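Imside Toy Library: minutes of the monthly meeting

8 Aug 2021

Present: Perihan Başaran (chair), Idris Phillips, Sevim Demirtaş, Prys Howells (minutes)
Apologies: Hefin Gittins

1. Minutes of the June meeting were agreed with no changes.

2. Shape sorters. Idris reported that 13 toys came back from loan with pieces missing. He and Sevim have been matching spare blocks to sets. The wooden set with ridged sides has two blocks in each of its four colors and can go back on the shelf once it has a new bag. 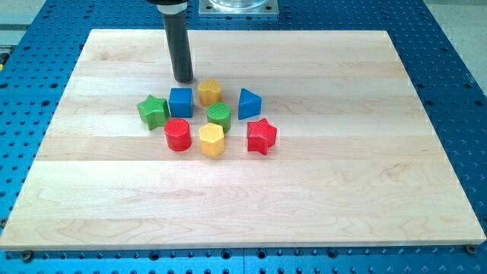
Item 2: the ridged blocks in red, yellow, green and blue, on the maple board.

Sevim asked that colors and shapes be written on the bag label, so returns can be checked at the desk. Agreed. Prys to print labels.

3. Cleaning. Wooden toys are to be wiped with a damp cloth and not soaked. Perihan will update the sheet by the sink.

4. Storage. Tarnska quoted $52 for a box of drawstring bags and Bashir quoted $42. Bashir's quote was accepted. Idris to order.

5. Any other business. Hefin still has the key to the back cupboard. Prys to call him.

Meeting closed at 8:15.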